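Sold out, standing room only, and I had the wrong ticket

December 11, 2018

So I finally went to see Lagman play at the Umport, after four years of saying I would and then staying home in sweatpants. I took the bus over from Bruststead, which is a long ride with a lot of stops, and I spent most of it reading the lyrics to the new record on my phone like I was cramming for a test.

The Umport used to be a ferry terminal and it still feels like one inside. Big cold hall, benches bolted along the walls, a coat check where the ticket windows were. My ticket said balcony. The balcony was closed (a handwritten sign, no explanation), so all of us balcony people got sent down to the floor, where the floor people were not thrilled to see us. I ended up behind a very tall man in a wool hat. I know that hat extremely well now.

The opener was a duo called Stadura, and I loved them! Two keyboards, one drum machine, and a song that was just a list of street names sung slower and slower. Half the room talked straight through it. I bought their tape on the way out even though I don't own a tape player, so if anybody has a spare one, write me.

Then Lagman. I want to be fair here, because I've played that first album more than any other record I own, and I think I went in wanting to be 19 again. They played very little of it. The new songs are long and kind of foggy, and for the first half hour I stood there feeling cheated. Then they did the one with the church organ sample and the whole hall got quiet, coats and all, and I teared up behind the wool hat. I can't tell you why. It's a song about a parking garage.

The encore was two songs, both old, both too fast. I missed the late bus and had to wait for the 271, which takes the scenic route through every dark street in the county. My ears rang until breakfast.

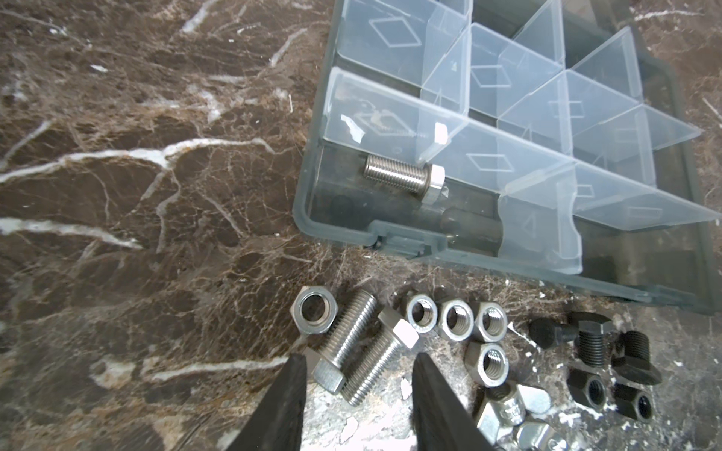 Six bolts, one plastic organizer, brown marble counter.

I've had the Stadura tape next to my bed all week like a little trophy. They're back in January, at a smaller place, and I already have a ticket. I checked, and it doesn't have a balcony.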